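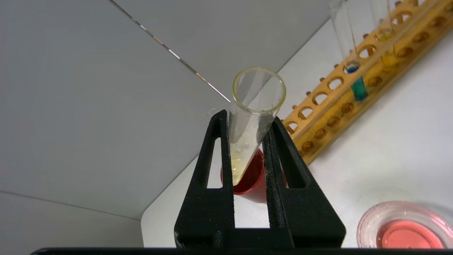

Changing and re-aligning the fingers on the Pimov bench cell

Last updated Thursday, February 14, 2019

The Pimov manual covers finger replacement in two sentences, one of which is a warning. This page is the longer version, written after enough cracked test tubes to make a modest wind chime. It assumes the two-arm cell with the tapered, slotted fingers, a wooden rack, a cup and a shallow dish on a white top. If yours handles something sturdier than glass, you may skip the bits where I sound nervous.

Set aside an hour and a half. The screws take ten minutes. The rest is arguing with the rack.

What you need

A new pair of fingers (always a pair)
The small hex driver that lives in the Kleinschmidt drawer, or should
A lint-free cloth and isopropyl alcohol
Masking tape and a pencil
One empty test tube you don't care about
The alignment sheet, printed at 100 per cent. "Fit to page" has cost us an afternoon already.

Before you start

Check the counter on the maintenance screen and write down the number of grip cycles. Our last pair came off at 1,046, which was well short of what the Cosulari leaflet promised, though the leaflet had presumably never met our glassware. We now look at the fingers every 300 cycles and change them when they need it.

Empty the tubes and the dish, and take them off the table. Everybody thinks they can work around one dish. The dye comes out of a sleeve eventually.

Send both arms to the park position, let them finish, and then switch off at the isolator. The stop button on the pendant doesn't count.

Taking the old fingers off

1. Look at how the cables run and put a bit of tape on the table where each loop touches down. They need enough slack for the wrist to turn, and they will never again lie as nicely as they do at this moment.

2. Support the finger with one hand and undo its screws with the other. Do the left, then the right. Lay the screws on the tape in the order they came out.

3. Wipe the bar the fingers mount on. Fine dust collects there and along the inner edges of the fingers, and a surprisingly small amount will tilt the new pair.

4. Mark the old fingers as dead. A large pencilled cross will do. We once refitted the old ones with great care.

Fitting the new ones

1. Offer up the left finger, wide end to the bar, and put its screws in finger tight. Repeat on the right.

2. Close the gripper by hand using the release lever. The two inner edges should come together near the tips first. If they meet at the bottom, you have swapped left and right.

3. Nip up the screws a little at a time, alternating sides. Stop when they feel firm. The torque setting on the Pimov driver is 6, and it is right, however much you want to give it one more for luck.

4. Power up and run the open and close routine 7 times with nothing between the fingers. Listen for clicking.

Setting the grip

Load the empty tube. The fingers should take hold of it along the lower half, leaving the rim well clear above the tips. Too high and the tube swings when the wrist tilts. Too low and there isn't much to put in the rack.

Start with the force at minimum and raise it one step at a time until you can't twist the tube with your fingertips. Then go back one step and try again. You are looking for the lowest setting that holds. A tube should tilt with the gripper and stay where it was put, including when it has liquid in it, which you will test with water before you test it with anything expensive.

Re-teaching the positions

New fingers are never quite the same length as the old ones, so all the taught points are now slightly wrong. Teach them in this order: rack, cup, dish.

For the rack, line up its front foot with the tape on the table and teach the two end holes only. The software works out the others. Check one in the middle anyway. Wood moves with the weather, and ours fitted perfectly until October.

For the cup, approach from above and stop with the bottom of the tube just at the mouth. Drop the speed to a crawl for the last bit.

The dish belongs to the second arm. Bring the gripper in from the side and low, and watch the rim closely. The dish weighs next to nothing and will set off across the table at the slightest nudge.
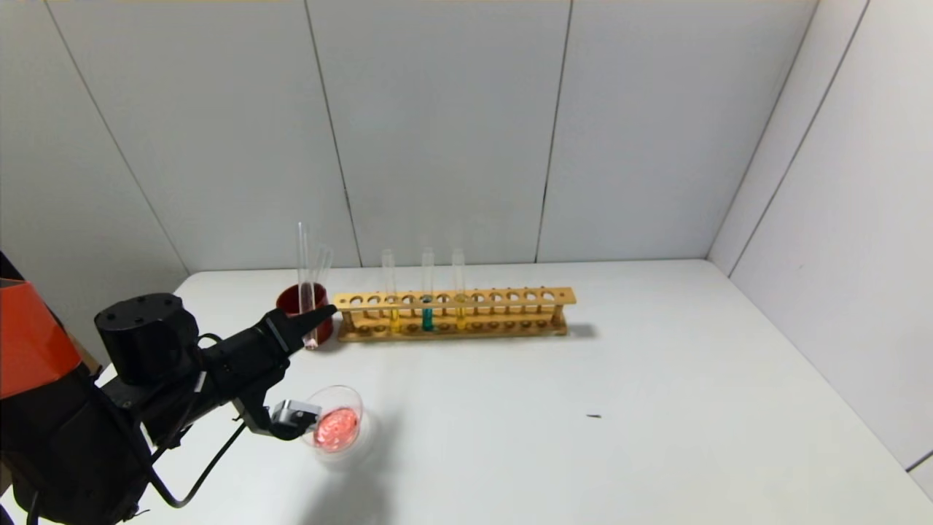

Both grippers out over the table, one reaching towards the rack and the other down by the dish.

Run each arm alone first, then both together at quarter speed with your hand on the stop. Watch the cables at the near side of the table through one whole cycle. If a loop lifts off its tape mark, give it more slack and run the cycle again.

If it still isn't right

Tube slips when tilted: clean the inner faces with alcohol and let them dry before touching the force setting.

Tube goes in the rack at an angle: the rack has been knocked. It has always been knocked. Put it back on the tape and re-teach the end holes.

Fingers click on closing: one screw is loose, usually the one you did last.

Dish wanders: raise the approach by a millimetre and slow it down.

Reset the cycle counter when you're happy, and put the hex driver back in the drawer.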